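I've been meaning to write up the Toketti towels since January, when I bought a pack of 15 and then, being me, went back for more. They're soft, a nice thick feel in the hand, and they fold over without fighting you (my old ones went stiff as cardboard!).

Mine are the dark navy. I do most of my folding out in the big room with the high white ceiling and the hanging lamps, and I've grown very fond of that color.
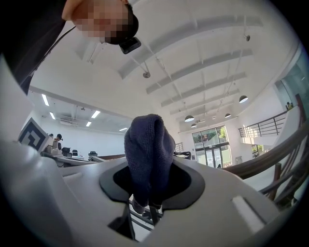 ## Small gripes

Two of mine came with a loose thread at the hem, and the navy does show lint.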